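Follivwood
Tables and worktops

The Jildale table top

Pale wood, long wavy grain, ready for your own legs or trestles

We've been making the Jildale for a good few years now and it is still the one we get most excited about when a new batch comes up from the workshop. It's a plain top in light-coloured wood, and all the interest is in the grain: long, soft lines that run the length of the board, wander off a little, bunch together in darker tan streaks and then settle down again. No two are the same (we do get asked, and no, we can't match one to a neighbour's!), so each top is a bit of a surprise when it comes out of its wrapping.

What people use it for

Mostly everything. Ours at the showroom has been a desk, a cutting-out table for curtains, a place to eat lunch and, for most of one April, somewhere to mend a tent. Customers tell us much the same. Josefina Insaurralde bought hers for her sewing room and wrote to us afterwards: "I meant to keep it for fabric only. It is now where the whole family does its homework, and I have had to buy a second lamp."

The finish

Every top gets 2 coats at our Sterken workshop, with a light sanding by hand in between. We like a finish with some life in it, so expect a bit of shine. Under a strong lamp or next to a window you'll get a bright patch where the light lands and the grain fades out, and as you move round the table it comes back. We love that, but if you do close work and find it distracting, ask for the Domínguez finish when you order. It's flatter and slightly drier to the touch, costs the same, and adds 9 days to the wait.

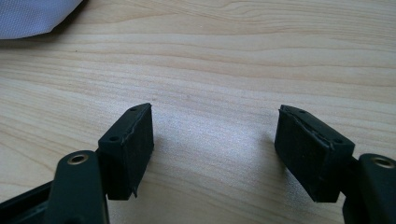
Whichever finish you go for, looking after it is easy. A damp cloth and a drop of washing-up liquid will do for everyday marks. Wipe along the grain, then go over it with something dry. Please don't use scouring pads or anything with bleach in it. Bags, cloths and paperwork can sit on it all day, but put a mat under hot pans, and mop up spilt tea before it gets a chance to leave a ring.

The colour will warm up a little over the first year or so, especially in a sunny room. If you keep a lamp or a tray in one spot, shift it about now and then so the wood changes evenly.

Sizes and fitting

The standard top is 1,000 mm by 1,000 mm, a lovely size for a small kitchen or the corner of a workroom. We can also cut to order, so send us a rough sketch with your measurements and we'll come back with a price. Corners can be left square or gently rounded.

The underside is left undrilled so that you can use whatever legs you like. Drill pilot holes first, and check the length of your screws before you start. Trestles work very well too and make it much easier to pack away.

Delivery

Tops come flat, wrapped in blankets and card, and you'll want a second pair of hands to get one through the door. Leave it lying flat in the room for a day before you fix the legs on. Offcuts from your own board can go in with it free of charge if you tick the box on the order form. They make very good chopping boards.

Page updated Tuesday, September 5, 2023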